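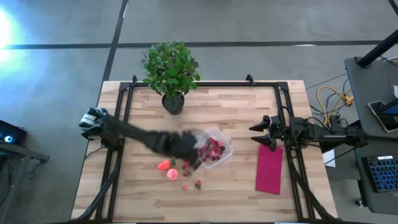 4.2 Changes in the packers' work

Packing at Okov was hand work until the arms came, and most of the people we interviewed had learned it by standing next to someone who already knew it. The job was to fill clear tubs with mixed fruit, close them and pass them on. Under the new arrangement a packer is assigned to a station and is responsible for what the arms there do. Before going to the line, each packer spends time at a training station where artificial fruit is used. In Figure 2 the two arms at the training station carry different tools: the left one has a multi-fingered hand, over the clear container of berries, and the right one has a two-finger gripper. Packers spoke of the two as "the hand" and "the pincher," and several had firm views on which of them should be given the small pieces.

Figure 2. Training station with two arms, artificial fruit and a clear container on a wooden tabletop. The operator's keyboard is on the desk at right.

Search this site Enter keyword or author Go
October | By Duygu Karaca and Dzintra Stankevičius

We coded 787 entries from the station logbooks. In 146 of them the packer had stopped the arms by choice, with no fault message on the screen. The reasons given were short: "grip too low," "going to drop it," "wrong piece." Supervisors at first read these stops as lost time. Birsen Çınar, who had packed by hand for most of her working life, saw them differently. She told us that she stopped the arm at the same point where she would have stopped a new coworker, and that she did not want to wait for the mistake to happen before she was allowed to do something.

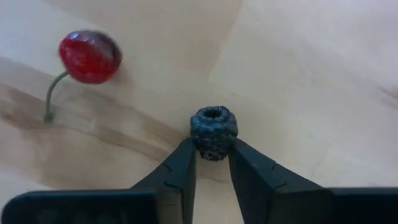

The question of when to step in came up in nearly every interview. The written instructions told packers to let a cycle finish unless there was a risk to a person. In practice the experienced packers developed their own rules and passed them on during breaks. One rule was to watch the fingertips and ignore the rest of the arm. Another was to leave berries to the machine but to check every tub with larger fruit in it. These rules did not appear in any training document, and the engineers learned of two of them from us.

Packers also described a change in what made them tired. Sore wrists and shoulders were mentioned less often than in our first round of interviews. Eye strain and boredom were mentioned more often. Kadir Sönmez said that by the end of a shift he could not say how many tubs he had checked – when he packed by hand he had always known. Others liked the new work better, mainly for the chance to sit down and the lower noise at the station.
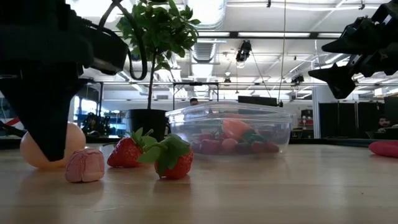 Pay grades were slower to change than the tasks. During the study period, packers who had completed the station training stayed in the same grade as those who had not, although they were now expected to write log entries and reset the arms after a stop. Management described the new duties as "monitoring." The packers we spoke to rarely used this word. They said they were "minding" the arms, or "running" them, and a few of the older workers still said they were packing.

Contact with the engineering team was uneven. Day shift packers could ask a question and get an answer within minutes. Evening shift packers left notes, and some of the notes went unanswered until the next software update. Birsen Kılıçarslan kept a separate notebook of her questions and brought it to her interview. Many of them concerned placement: why the arm set a piece down against the wall of the tub when there was room in the middle, and whether she was allowed to move it herself. She had been moving it herself for several weeks before she asked.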